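Susdale Robotics Club – members list
Subject: Re: Clekance sorting task, where are we up to?
Date: 2023-10-19

Hi all

Quick one before my lecture, sorry for the length, sorry for the typos. Replying in between the bits as usual.

> Can somebody post a proper update on the table task? Those of us
> on the software side have lost track of what the arm is meant to
> be picking up and in what order. The last list I have is from
> before the summer and half of it was fruit.

Fruit is gone. It went off, and the rules changed anyway. The Clekance task sheet now says "household and personal items, mixed", and the set has to include something thin, something rounded and something flat. So we went through bags and drawers and made our own set. Eyeglasses are in. Toothpaste is in. Postcard is in, and it's the one I'm most worried about.

The order is up to us. My vote is the easy stuff first so we have points on the board if it all goes wrong later. Toy brick, then toothpaste, then the long red box, glasses after that, postcard last if there is time. You get 7 minutes for the whole run including homing, so there may well not be time.

> Also is the cloth staying? The segmentation was trained on the
> white bench and it does odd things on anything with a texture.

Cloth is staying. I know. The bare table is too slippery, the brick just skated away when the fingers touched it, and on the cloth it stays put. It also gives the fingers a bit of squash when we come down too low, which we do, often. If the model doesn't like it then we need new training shots on the cloth, and that's a job for whoever has the laptop with Delaunay on it. Please say on the list who has it. It isn't in the cupboard.

> And what happened with the wrist offset? Last I heard it was
> 6 mm out to one side and someone was going to fix it in config.

Fixed in config, then somebody pulled the old config over the top of it. Fixed again this week. The right file is the one in the Clovum folder, NOT the one on the desktop. I have renamed the desktop one to "old_dont_use" so please dont use it. Offset is fine now as far as I can tell, but measure it again after anyone takes the gripper off – the collar doesn't always seat the same way twice.

> Last thing. Do we still need people on Saturday? I can do the
> morning but not if it is just going to be standing about watching
> somebody else reboot things.

Yes please, morning is good. There will be some rebooting. But we need one person on the stop button for every run, that's a club rule and the university will shut us down if we skip it, and one person putting the objects back. So it's real work even if it's dull.

Now the bits nobody asked about.

Finger pads. The new ones are too soft. They grip the brick beautifully and then won't let go of it. Going back to the old pads until we can print a harder set. If you have any of the stiff filament left from the summer school please bring it in, even a short bit on the end of a reel.

Approach height. Currently set by hand for each object, which is silly but works. With the glasses I want to try coming in from above with one finger either side of the folded arms, and not go anywhere near the lenses. We did try scooping. Don't try scooping. Start them on top of the folder as well, so the fingers have a bit of clearance from the cloth.

Speed. Leave it at 21 per cent for now. I know it looks painful. Once we can do the set 3 times running with no drops we can put it up.

Cables. Can we PLEASE tidy the ones on the floor by the table before Saturday. I nearly went over twice. Tape is in the top drawer.

Where the arm is with the glasses, for the software lot who haven't been in:

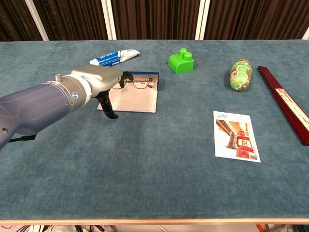

TO DO BEFORE SATURDAY

– Find the Delaunay laptop. Reply on the list, not to me.
– New training shots on the cloth, whole set, lights on and lights off.
– Old finger pads back on. Then check the offset.
– Print one harder pad to test, only one, we are low on filament.
– Tape the cables.
– Someone please read the Clekance rules on restarts again. I read it as one restart allowed and the clock keeps going, but the wording is terrible and the page before it seems to say something else.
– Postcard: ideas wanted. Sliding it to the table edge and pinching it there is the best we've got so far. Is that allowed? See above re rules.

Two other things. The room is booked for Saturday until they lock the building, but you need your card to get in the side door as the front is shut at weekends. And entry fees for the January round are due soon, so if you want to travel with the team, put your name on the sheet on the club page. Being on this list doesn't count as signing up, we had that muddle last year and ended up a seat short in the minibus.

Can't make the Thursday social tonight, got a lab report due. If anyone goes in afterwards and uses the arm, park it properly and write in the log which config you ran. Even if you only moved it a bit.

Right, late now. Shout if I've missed anything.

Club sec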